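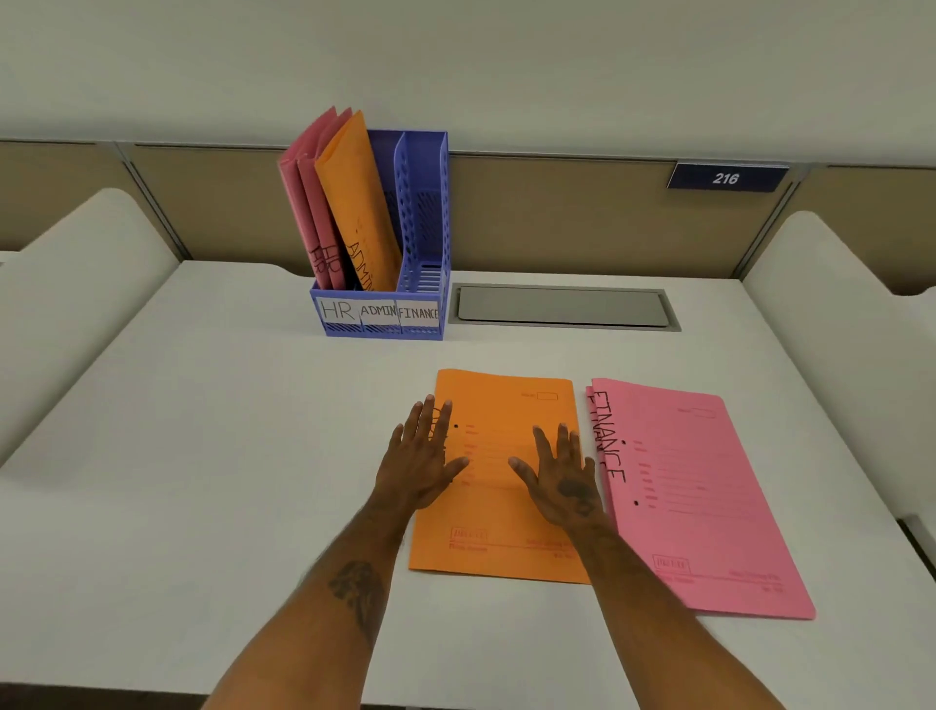

How to sort paper folders without buying a system

Every autumn somebody tries to sell you a filing method. I paid for the Gindley one in October, with its 209 category labels, and used 3 of them. Color and a marker will do most of what those kits promise.

What you need: card folders in two colors, a black marker, a clear desk.

1. Empty everything onto the desk. The guides say to sort "as you go." I have never seen that work.

2. Give one color to money and nothing else. Pink is fine, so is orange. Ignore anyone who claims a color makes you calmer.

3. Write the subject down the long left edge in capitals, one letter under the next. FINANCE fits. "Household and miscellaneous" doesn't, and a folder called that will be a junk drawer by spring anyway.

4. Fill in the printed form on the front only if you'll read it later. Most people won't. I leave the ruled lines blank.

5. Press each folder flat with both palms before stacking. If it springs back up, it's too full. Split it in two and write the same word on both.

6. Stack by color.

Vilholm says its folders hold 600 sheets. I wouldn't try it. Mine gave up at the fold long before that.

Check the stack again when the next bank statement arrives.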